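Workshop tips: building a hand-held gripper at home
Updated 3 Nov 2023

These notes come from our own build of a pair of hand-held grippers, made partly at my kitchen table and partly in the shared workshop at Winmont. I am not an engineer by education. I repaired sewing machines for many years, and this helped me more than I expected. My build partner Gijs Peeters did the drawing work, and I did the assembly, so the tips are mostly from the side of the assembly.

Before you cut or print anything

Make the linkage first in thick card, with paper fasteners for the joints. You will find in one evening which arm is too short. Our first drawing looked very good on the screen, but when it closed, the tips crossed each other like scissors. The card model cost us nothing and we made four of them.

Write the part name on every piece with a pencil, on the inner side. Left and right arms look the same until the moment you try to put the last screw.

If you print the arms, print them lying flat. A standing arm breaks along the layers when you squeeze. Leave the parts on the plate until it has cooled, and do not pull them off with a kitchen knife, as I did. I have a scar.

Pivots

The pivot is where most home grippers become bad. Please take your time with this part.

Drill or ream every hole to the final size after printing. Go slowly by hand. If the drill becomes warm, stop and wait, otherwise the hole melts and becomes oval.

Tighten the screw until the arm stops moving, then turn back one quarter. The arm should fall under its own weight when you tip the tool. If it does not fall, take it apart again and look for a small hair of plastic in the hole.

Use locking nuts. Glue for threads can attack some plastics, and it is a long job to clean it away. I keep a bottle of it, but only for metal into metal.

A very small drop of sewing machine oil is enough. Wipe the rest away with a cloth, or it will travel to the finger pads, and then everything slips.

We opened and closed the first tool 2000 times before we trusted it. Gijs did this in front of the television over several evenings. After that, two of the screws needed to be tightened again and the others were fine.

Finger pads

Smooth pads look tidy but hold badly. Ribs are better. The ribs should run across the direction in which the thing wants to slide. We poured ours in a soft rubber from Flalovell, in a mould made from an old ruler and some strips of balsa.

Clean the finger with alcohol before you glue the pad. Hold it with a clothes peg for the night. Do not use a metal clamp, it presses the ribs flat and they stay flat.

Colour the rubber if you can. With a strong colour on a black finger, you see immediately if the pad has started to peel at the corner.

Make two spare sets at the same time. The mould does not like to be used again after a year in the drawer.

Weight and balance

Our first tool weighed 239 grams without the handle, and the second 193 grams, after we cut triangles out of the arms. The difference seems small, but you feel it in the wrist after half an hour. Cut away material from the middle of an arm and never near a hole.

Put the heavy parts as near to the hand as possible. Hold the tool loosely before you fix the handle, and move the handle until the tip does not pull down. 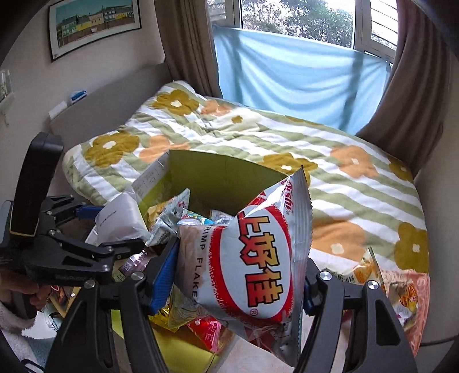 Testing on real things is the most useful stage, and I advise to start it early, even when the tool is still ugly. Wooden blocks are too kind, because they are stiff and they have the same shape every time. A box of packets from the kitchen teaches more. A big foil bag such as the Oishi one can be held upright with a finger on each side, and it is a good exercise in pressing only as much as needed. Small crumpled packets are another sort of work, as the tip must go in between the neighbours, and a bottle that lies at an angle among them wants a different approach again. Mix the sizes in the same box and let the things lie on each other.

Start with the biggest item and go down in size. When you can take the smallest packet without moving the one next to it, the tips are well aligned.

Choose a soft place for the test. On a table, a dropped packet makes a noise and slides to the floor. On a bed or a folded blanket it stays where it fell, and you do not have to bend so often. A soft surface also gives way a little under the box, so check from time to time that the box is standing well.

Do not squeeze snack packets hard. The air inside has nowhere to go, and the seam opens suddenly. For this reason I do not test above my good carpet any more.

If a shiny packet turns in the grip, look first at the alignment of the two pads. If one pad touches earlier than the other, the packet will turn around it. A thin piece of card under the late pad is enough to find out how much correction you need. Then make the correction in the part and remove the card.

Working with two tools

Nicanor Cuautle from the Hinojosa repair evening taught me to practise first with empty hands: one hand holds the box, the other takes. Only then pick up the tools. It looks silly, but after this the left hand knows its job.

Let one person use one tool each in the beginning. Agree aloud who goes into the box first. Two sets of arms in one small box catch each other very easily, and the pins can scratch.

Long sleeves should be rolled up if they reach the linkage. Loose cord from the handle should be tied back for the same reason.

Cleaning and keeping

Crumbs and salt go into the pivots. Brush them out with a dry toothbrush after every session. Wash the pads with dish soap and lukewarm water, and let them dry by themselves, not on the radiator.

Store the tool open, with no pressure on the pads. We left one closed in a Fanel toolbox from February until the summer, and the ribs had marked each other so deeply that both pads had to be changed.

Set a timer for 60 minutes and then check all the screws with your fingers. You can do this while the kettle boils.

Keep the card model too. Mine hangs on a nail beside the drill, and I still take it down when I forget which way the rear arm goes.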